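Frequently Asked Questions
Arancibia Supper Club, Esthorpe
Last updated 11/21/22

Welcome, and thank you for stopping by! We get a lot of the same questions by email, and we do love hearing from you, but it can take us a while to get back to everyone, so we've gathered the answers on this page. Have a look through and if yours isn't here, write to us anyway.

What exactly is a supper club?
It's a dinner with people you mostly don't know yet, at a shared wooden table, with one menu for the whole evening. We cook, you sit down, and the plates get passed along until everyone has had enough (and then usually once more). 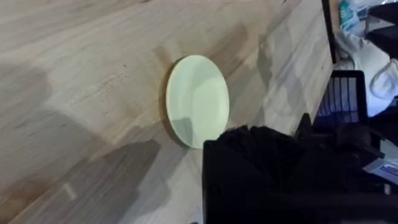
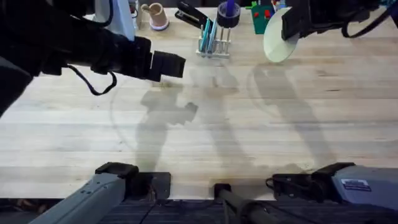 Karla Salinas wrote to us after her first dinner to say she wished she had known how long the evening runs, as she'd told her sitter she would be home by nine and the second course had only just gone around. She's quite right, and we should have put it on the ticket. Please plan on a full evening. Dinner starts at seven, and most people are putting their coats on somewhere between ten and half past.

Do I have to come with someone?
Not at all! Plenty of our guests come alone, and we try to seat them near the middle of the table where the talk is easiest to fall into. If you're coming as a couple and would like to sit apart for a change, just tell us when you book.

How do I book?
Through the form on our bookings page, or by phone if you prefer a human voice. Each dinner is announced 3 weeks ahead on the mailing list, which has passed 1000 names now (we still can't quite believe it), so the seats can go quickly. If you miss out, ask for the waiting list. People do cancel, and Violeta Rivadeneira calls down the list in order the same afternoon.

Can you cook for allergies and special diets?
Usually, yes, if we hear from you at least four days ahead. Vegetarian is never a problem. Vegan and gluten-free are fine with notice. For nuts and shellfish we'd rather talk to you on the phone first, as our kitchen is small and we can't promise that there are no traces at all.

Can I bring my own wine?
Please do. There's no corkage fee, and we have glasses and openers. A jug of something homemade without alcohol is always on the table too, and in July that means Marcus Castellanos's cucumber lemonade, which people ask for by name and which he won't give out the recipe for, so please stop asking him!

Are children welcome?
Children of ten and up are welcome at the regular dinners. For younger ones, come to the Sunday-style lunches, which are earlier, shorter and a good deal louder.

Where do I park?
There are a few spaces out front, but they fill up early. The lot behind the Drulside library is free after six and it's an easy walk from there, about 100 yards, with streetlights all the way. The 507 bus also stops at the corner, though do check the time of the last one home.

What if I need to cancel?
Up to 3 days before, you'll get all of your money back. After that we've done the shopping, so we can't refund you, but you're very welcome to send a friend in your place. Just let us know the name.

Do you sell gift certificates?
We do, by mail or by email, and they don't expire.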